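Search this blog
Type and press Enter

The basket on my kitchen table

In August I finally put in order the corner of my kitchen where everything lands: keys, letters, onions, a torch without batteries. I have written before that my flat is small, and the table must serve for cooking, eating and also for my translations. So I decided that only one thing may stay on it all the time, and this is the orange wicker basket.

I bought it in a little shop in Prokham, and I paid 70 for it after thinking for two visits. My friend Aatos Lehtinen said it was too bright. Perhaps he is right, but I like very much how the flat strips shine, and how the light comes through the small gaps in the side.

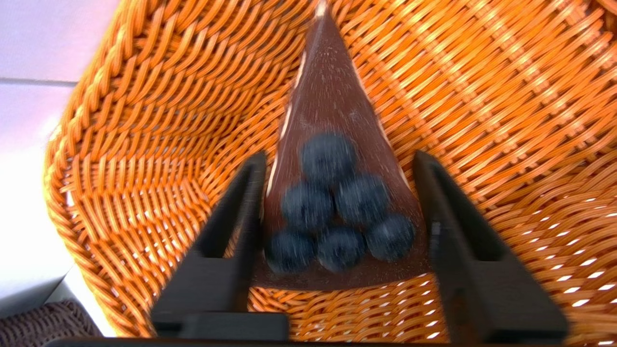
Blueberry-like fruits in their brown bag, in the orange basket.

I have now a rule for the basket, which is that only snacks go inside. Fruit I divide into small bags in the evening, so that in the morning I can take one and go. A pointed bag like this one takes only a few berries, and for me it is enough until lunch. Before, I kept a big box in the fridge and always found the last ones soft at the bottom.

For cleaning, I use a dry paintbrush, the wide sort. It goes between the strips better than a cloth. I tried water once with another basket and the rim became crooked, so I do not recommend it.

Next I would like to do the shelf above the cooker, where there are still too many jars. If you have a good method for labels which do not fall off from steam, please write to me.

Yutong Cheng

Recent posts
Two days in Mivau with one small bag
Why I gave away my big teapot
Soup for a cold evening

Contact | © Yutong Cheng | Back to top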